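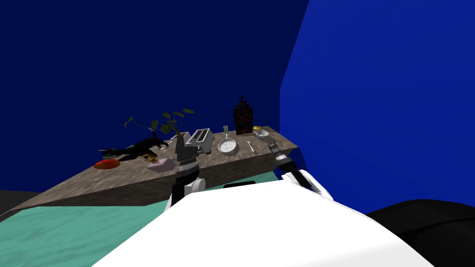 One reader of the last version wrote in to say her heel pieces kept popping open on the walk-off, and could I please put the length adjustment before the strap section this time. Fair enough! So it comes first now.

Section 7. Fitting the Radinex crampon to your boot

You'll want your boots on the bench, laces done up the way you climb in them, and the little hex key from the Arkis pouch. My pair weighs 378 grams a side with the Etulgate anti-snow plates on, in case you're packing light.

1. Lift the tab on the center bar and slide the heel piece back until you can lay the boot in without forcing anything.

2. Seat the toe welt in the front bail. It should sit flat across the whole width. Mine wobbled on one side the first time and I'd simply put the bail in the wrong holes (there are two pairs, use the narrow one for technical boots).

3. Slide the heel piece in one click at a time until the lever closes with a firm push of your palm.

4. Now pick the boot up with the lever open. The crampon should hang on by itself — if it drops off, go in one more click.

5. Close the lever, run the strap around the ankle and back through both rings, then trim it to leave around 18 centimeters of tail.

Note: the heel screw gives you the in-between sizes. Half a turn is plenty.

Caution: don't fit these to a boot with no heel welt. The lever will close and feel fine, and it can still roll off on a traverse.

Caution: file the points by hand, never on a grinder. I wrecked a front point on my old Malinowski pair that way and I still miss them.

Check the bolts again after your first day out. Spare bails are in Section 9.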